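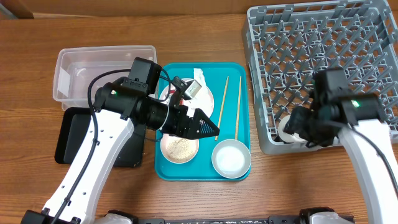 Clearing the table is the removal of dishes, cutlery and leftovers once a meal is over, or once the host has decided that it is. In formal service, plates stay put until the last guest has finished, a rule that gives slow eaters a power they seldom hold elsewhere.

Philomena Adjei's survey of 240 households in Stiromholm found scraping and stacking at the table to be the most common method and the most disliked. Guests who offered to help were refused in 36 homes and resented in most of the others.

Trinidad Benítez traces the local custom of leaving one bite on the plate to boarding houses, where an empty plate was taken away without discussion.

See also: Dishwashing; Leftovers; Table manners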